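Werkstattbuch, August, Lederpflege
Eintrag kurz nach 16 Uhr

So, nächster Anlauf mit dem hellen Glattleder, diesmal die Reinigung vor dem Fetten.

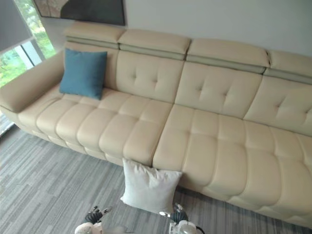
Ich hab die Restehaut von Valdovinos in Streifen geschnitten und drei davon mit der milden Seifenlösung abgerieben, den vierten mit der alten Mischung von Hagos (die riecht immer noch furchtbar, aber gut, er schwört drauf). Ansatz waren 300 ml Wasser auf 33 ml Konzentrat, das schäumt schon fast zu viel — beim nächsten Mal weniger, und mit dem Schwamm statt mit der Bürste! Jeansabrieb ging an den Probestücken ordentlich raus, Kugelschreiber gar nicht. Naheed meint, da hilft nur nachfärben, und ich fürchte, sie hat recht.

Streifen 129 ist nach dem Trocknen am Rand etwas steif, den fette ich morgen früh nach. 152 bleibt unbehandelt in der Schublade zum Vergleichen, bitte nicht wegwerfen, Fuad!

Noch offen: Pigment bestellen, Lemlem nach dem Farbton fragen.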